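Garment care and folding, unit 2: children's denim
Handout, Vemanbridge evening course. Replaces the February sheet (bin that one, the fold order was wrong)

Carry on from last time. Trousers, small sizes. Same rule as adult ones, legs together first, lengthwise, then look at the hem before you do anything else. Small jeans sag in the middle when you hold them by the two ends, the cloth is soft. So: hold both ends, waist and hem, pull gently, lay flat, THEN smooth. Not the other way round.
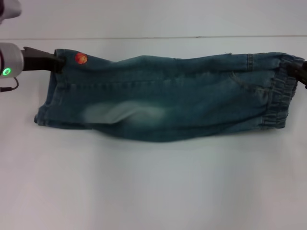
Patches and badges. Keep them on the outside of the fold if you can, a crease across a patch stays in. Flat hand over it, no pressing down hard. If the patch is near the hem, fold from the waist end.

Creases: stroke from the middle outwards. Two passes is enough. Don't iron for this unit, we havent got the boards.

Weight of the pile matters as well. Sheet from Wuyts says max 30 pairs to a shelf, small sizes. I'd stop sooner, the bottom ones get hard lines.

Checking before it goes on the pile:
hems, both legs, inside and out
turned-up cuffs, stitching all the way round
loose threads, snip, never pull
prints, look for cracks, don't fold on the face
faded patches, fine if they are part of the style, write it on the tag anyway

Turn-ups are where most of you lost marks. The thread often goes where two seams cross, thick bit, it rubs. Run a thumb along it. A brown thread on blue shows up at once on a white table so use the white tables please.

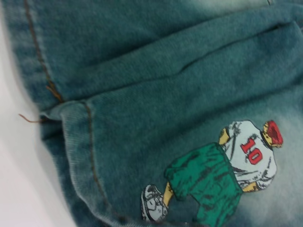
Gergely Lakatos asked whether a loose end at the cuff means the pair goes to mending, or if you can snip it and carry on. Snip if the stitch line is whole underneath. If the line itself has opened, mending basket. Not sure = mending basket.

Tags: size, colour, fault, your initials. Blue pen. Evelien Schouten has the spare tags.

For next time: practise the lenghtwise fold at home, 2 pairs, any size. Bring one with a print on it. Read the Ernana leaflet, first page only.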